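Workshop notebook, July
Heinonen papers, second box

9:20. Room is 19 degrees by the wall thermometer, humidity a little higher than I like. I opened the second box with Letay Jemal. The first box was mostly letters and I have written about it on the earlier pages. The second box is the one that everyone asks me about, because in it should be the small pocket book from the last winter of the war, when Heinonen was carrying messages between Skiden and the coast.

For colleagues who are new: Heinonen was the schoolmaster in Skiden and became a courier in the second year of the occupation. In the town they tell that he was betrayed at the ferry and taken away the same night. In the letters of his sister he is still writing home five weeks after that night. Both cannot be right, and this is what I try to solve, or at least to put in good order for the next person.

The pocket book is item 3667. Cover is dark cloth over board, the spine is split for almost the whole length. Sewing is holding in the first two sections and is broken in the third. I did not try to open it flat. We used the foam wedges and the narrow snake weights, and Letay turned the leaves with the bone folder while I was reading and writing down.

What I can read so far:
The first leaves are school matters. Names of pupils, who has brought firewood, who owes a book. Pencil, soft, quite rubbed.
Then a gap of some leaves cut out with a knife, close to the spine. The stubs are clean. On one stub is the beginning of a word, "Inc", which I would like very much to be Incombe, but I should not decide it only because I would like it.
After the stubs the writing is smaller and in ink. He makes very short entries. "Snow. Did not go." "Went with I. to the mill, back before light." "Two loaves, paid."

The ink is brown now and has gone through the paper in three places. Please do not put any moisture near these leaves, also not for flattening.
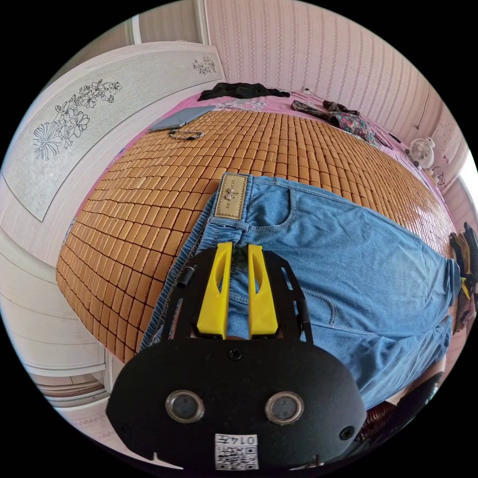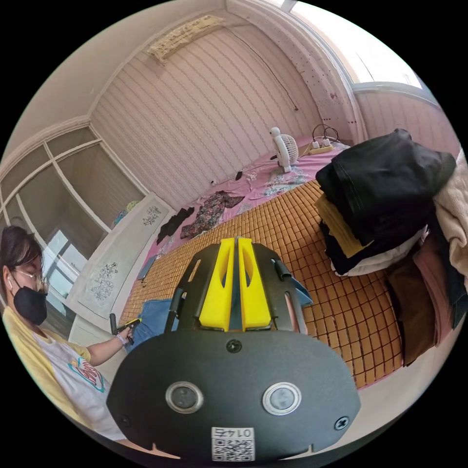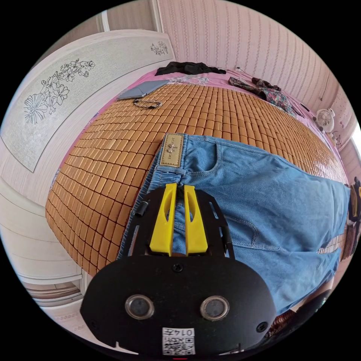
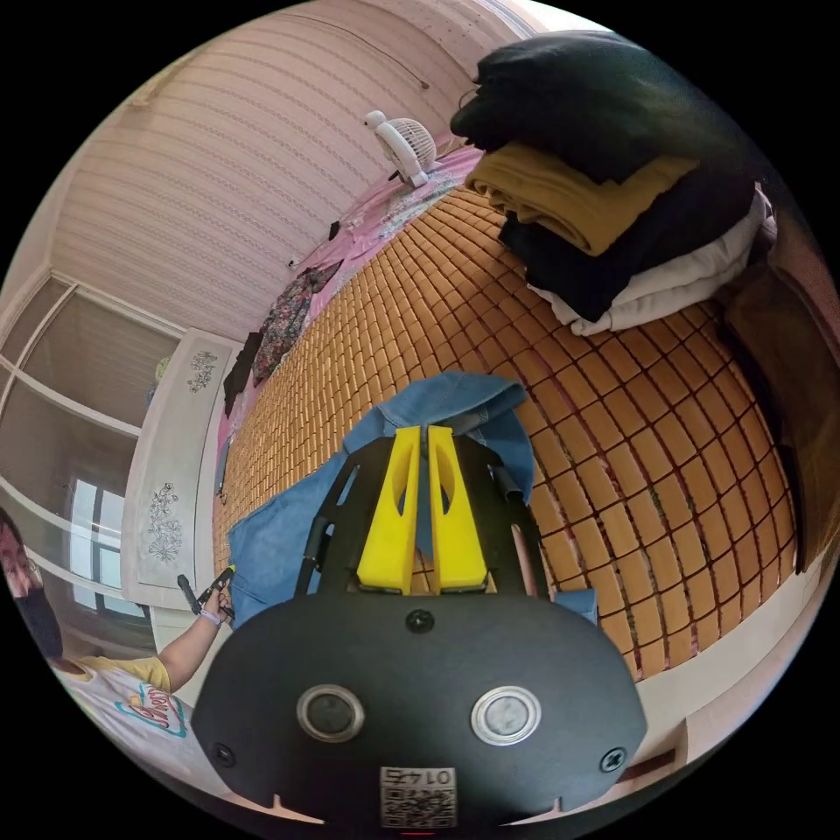
11:45. The last dated entry in ink is the important one. I read the day as 14 and Letay read it as 10. We looked at it separately and did not speak before both had written it on a slip, so I trust that we really disagree. The second figure has a long stroke down and a small mark to the left, which can be the open top of a four or the left side of a badly made zero. I compared with the other fours in the pupil list, and he makes them in two ways. So this does not help so much.

Why it matters: the ferry night is always given as the 12th. If the entry is from the 14th, then he was writing in his own pocket book two days after he was supposed to be arrested. If it is from the 10th, the story of the town can stay as it is, and I must find another explanation for the letters of the sister. She may have dated them later from memory. She did this at least one time in the first box, where she corrected herself in the margin.

I rang Ilari Ahonen at lunch. He worked with the parish registers of Skiden for many years and he knows the hand of Heinonen from the school accounts. He was careful and did not want to say anything from the telephone. He asks for a scan in raking light, from the left and from the right, and he will compare with the accounts. He also told me that the ferry did not run every night in that winter, and that the ferry book may still be with the harbor office. I never heard of this book before. To ask!

14:10. Item 3868 is in the same box but does not belong to it, I think. It is one folded sheet, a pass for crossing the bridge at Incombe, with a stamp and no photograph. The name is not Heinonen. The handwriting of the name looks to me similar to his, especially the capital letters, and the age is the correct one. It is tempting to say that he was traveling with a false name after the ferry night. But the register says only "found with papers of H." and it was numbered much later than the rest, so it can have come from any drawer in that house. I put it in its own folder with a note and left the number as it is.

The pass has old adhesive tape over the fold, front and back. The tape is yellow and already lifting at one corner. I will not remove it before the scan is made. Letay has tested a small piece from the loose corner and the carrier comes away dry, but the adhesive stays in the paper.

Over the week we got three questions from the Present exhibition about which objects they can have. My answer for the moment: the letters yes, the pocket book only as a facsimile, the pass no. They would like to write "his last entry" on the wall text. I asked them to wait with the date or to write it without a day. They were not very happy, but they agreed to leave the space open until Ilari has answered.

16:30. Closed the box. The pocket book went back in the new four-flap folder, spine to the left. The old envelope is kept with it, because of the pencil note on the back, probably by the sister: "His, from the coat."

To do:
Raking light scans of the last ink leaf, both sides, and of all fours and zeros in the pupil list.
Letter to the harbor office about the ferry book.
Look again at the stub with "Inc" under the microscope, together with Letay.
Order more of the thin Japanese paper, we have two sheets left.
Ask who gave the number 3868 and in which year.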